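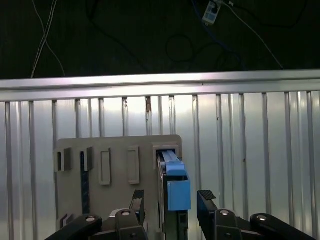 Opinion > Works and Plant > Budgets

Price the cables before you price the arm

Every September the same slide goes round the Rarnham works. It shows a robot gripper, a block and a board with slots in it, and a payback figure underneath. This year the supplier is Tronell and the payback is 85 weeks.

I don't doubt a gripper can be brought up to a slot with a light blue block in it. My trouble is with the budget line, which stops at the fingers. Look higher, past the metal rail, and there are cables hanging in loops against the dark. Who pays to route those on a shop floor, and who gets called out when one snags?

Our last quote from Marchand was 320 hours of fitting. We were billed for 655. The arm itself came in on price, and everyone said so at the review – the fitting was charged to maintenance, so it never showed.

I would hold the money back until Tronell quotes for guarding, spares and a second set of finger pads, and runs our own parts for a month. If they won't, lease one. It costs more per week and you can send it back.

Comments

Same story at Sturketti. Spares were never in the plan.

Leasing has its own traps. Read the return clause.

You forgot training. We lost up to 325 hours to it.

Contact us | Copyright | Back to top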